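# Plirnevov wrist camera mount

A clamp-on bracket for a small camera, made for people fitting out a jointed robot hand in a spare room or shared workshop. It sits behind the wrist and keeps the fingers in view while you work on your grasps.
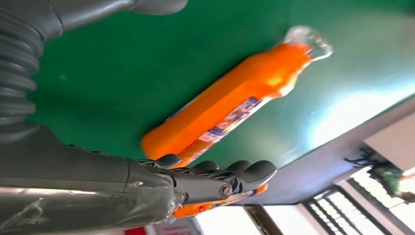
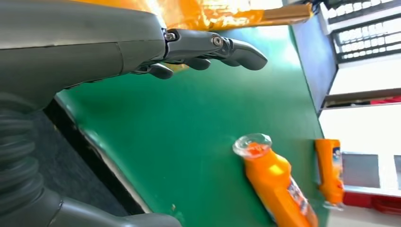
Both views: grey hand, green bench, orange bottle lying on its side.

**Zlata Boiko**
Design and bench testing, Vutadholm

## What it does

The mount holds the camera at a fixed angle to the hand, so footage from one session can be compared with the next. The view is tilted relative to the bench. If you want it level, rotate the image in software; turning the camera in its cradle puts the cable on the wrong side of the forearm.

Bottles are a fair first object for a home build. Start with one on its side, and check that the fingertips and the neck of the bottle both stay in view through the whole approach. Bright windows behind the bench will wash out part of the picture, so lock the exposure before you record.

## Specifications

- Mass without camera: 44 g
- Camera board width: up to 27 mm
- Cable supplied: 295 mm, right-angle plug at the camera end
- Clamp: two halves, four M3 screws, rubber liner
- Colour: black or grey
- Price: $29, camera not included

## Fitting

1. Power down the arm and support the forearm.
2. Close the clamp over the liner and nip up the screws evenly. Don't overtighten on a plastic shell.
3. Seat the camera and run the cable back towards the elbow, leaving slack at every joint.
4. Move the wrist by hand through its full travel. If the cable pulls, add slack before powering up.

If your arm has a bellows sleeve, keep the clamp off the ribs. Any plastic wrap under the liner should come off first, as the clamp will creep on it.

## Versions

The Metwally plate fits flat-sided forearms and is sold separately. The older Sarbridge clamp was discontinued in March; its liners still fit the current model.

Print files for the cradle are included with every order.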